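4.2 Workspace, Ground Sheet and Cable Routing

The preceding section dealt with the choice of drawing tasks. In this section we describe the tabletop on which they were carried out and the manner in which the cables and boards were arranged. Small bench studies often pass over these matters in a sentence, and readers who attempt to repeat the work are left to guess at them. In our own case the layout of the table consumed more of the spring term than the tasks themselves, and several of the early trials at Ellwood had to be set aside on account of it.

The table used throughout has a white top and stands against a dark wall. Two coverings were compared during May. The first was Clanent, a coated board supplied in cut panels. The second was ordinary white paper in large sheets, taken from the Celluvel roll that the Perley studio keeps for life drawing. The coated board lay flatter, but it reflected the overhead lamps and made the marks hard to read from the observer's seat. The paper was adopted for all trials reported in Section 5. It was replaced whenever creases had formed near the working area, and used sheets were dated on the back and stored flat.

Lighting was kept even and to the front. A soft shadow under the tip proved useful to the observer, who could judge the height of the tip over the paper by the distance between the tip and its shadow. When the lamps were moved directly overhead this cue was lost, and height had to be checked with a card gauge before every trial. The dark wall was left bare for the same reason. Posters and shelving had made the outline of the printed parts difficult to follow in the first set of observations.

The placing of the cables received the most revision. Cables that are tied close to a moving joint pull on it near the ends of its travel, and the resulting drag shows in the drawn line as a flattening of curves. Cables left entirely free may sweep the paper. The arrangement finally used is a compromise between the two, and is shown in Figure 7. Slack is carried in wide loops to either side of the joints, and the surplus is led away across the table behind the working tip.

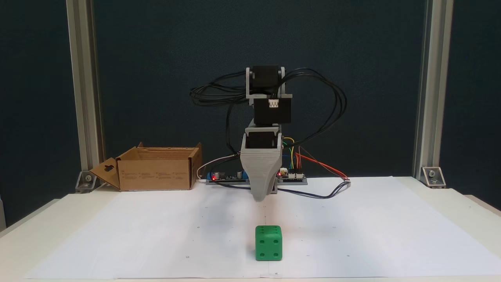
Figure 7. The arm on its paper ground, with the black cables looped to left and right and the circuit boards at the foot.

It follows that the area available for drawing is smaller than the sheet. A margin was reserved at the rear for the electronics and another for the trailing cables, and no task was permitted to enter either. Observers were asked to record any contact between a cable and the paper, however slight. Of the 25 trials in the main series, 2 were repeated for this reason. Both occurred shortly after the sheet had been changed, and we now recommend that the loops be inspected each time new paper is laid.

The printed parts were made in a single batch and were not sanded or painted. The layer lines were retained, as they gave the observer a ready reference when noting tilt. The written procedure, including the order in which the table is cleared and relaid, is held by the department as bench note 3662 and may be obtained on request. We are grateful to Archie Farquharson for his comments on an earlier draft of that note.

Comments

paperweight_k
Did you try taping the corners of the sheet? Ours creeps toward the front of the table over a long session.

Archie Farquharson
Tape was used at the rear corners only. Taping all of them made the paper bubble in the middle when the room warmed up.

M.
Posted 8/4/26
The point about the shadow is very helpful. We had been lighting from straight above for years. Is bench note 3662 the same as the one handed out at Perley?

drafting room
Second the question about the bench note. The copy I have stops before the part on relaying the paper.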